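Search this notebook
Search
Go

April, written up 4.15 pm
Posted by: workshop notes, Sovance desk

Second read of the Drovow leadership programme before we decide whether to run it for the Wendis managers. Still not convinced. Notes mostly for me, and for whoever picks up the pilot if I get moved on to Montoya.

The sales deck says 3449 managers have been through it. Fine, but through what? The two-day version, the evening talk and the online course all seem to be added together. I asked for a split and got the brochure again. An evening talk with a glass of wine isn't training, whatever it says on the invoice.

The headline claim is that 67 per cent of people "lead with more confidence" afterwards. That comes from a form filled in before they leave the building. No follow-up and no comparison group, and the question only lets you answer "more" or "much more" or "the same". I'd expect a decent lunch to score well on that form. What I want to know is whether their teams notice anything, and the teams weren't asked.

Tried the opening exercise on ourselves this morning. You write down the last decision you put off, swap with a partner, and the partner has to ask questions for 15 minutes without giving advice. It worked better than I wanted it to. Two of us broke the rule inside the first few minutes (me included). The quiet bit in the middle was awkward but it did get a proper answer out of me about the Wendis rota, which I've been avoiding since winter.

So, keep the exercise. It is not new, mind. I've seen the same thing under at least three other names and none of them charged what Drovow charges. 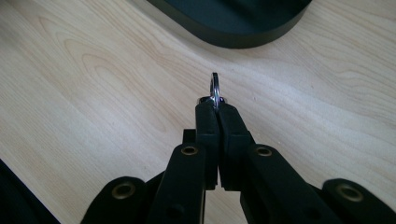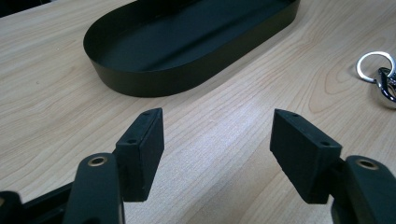 The second exercise, the "leader's timeline", was poor. You draw your career as a line with highs and lows and then explain it to the group. People with tidy careers enjoyed it. The rest of us tidied ours up as we went along. I don't see what a shift manager at Wendis does with that on a wet morning with two people off sick.

Third exercise not tried, ran out of time. It needs the workbook and we only have the sample pages.

Speaker question. Drovow want their own keynote to open the day, 20 minutes, separate fee. I watched the recording twice. Good voice, good stories, all about founding companies and selling them. Nothing in it about managing people you didn't pick and can't pay more. Would rather spend the money on a second session a month later, when the forgetting has set in.

What I'd accept before signing:
- the split of that headcount by course type
- one client who stopped using them, and why
- a short form for the teams, before and after, written by us
- no keynote

If they say no to the third one I think we have our answer.

Montoya ran something similar in-house and dropped it. Need to find their notes, they may be in the old shared folder. Not sure whether it failed or whether the budget just went.

Check the cancellation terms again, page 4 contradicts page 9.

We use cookies to improve your visit. Accept all | Manage settings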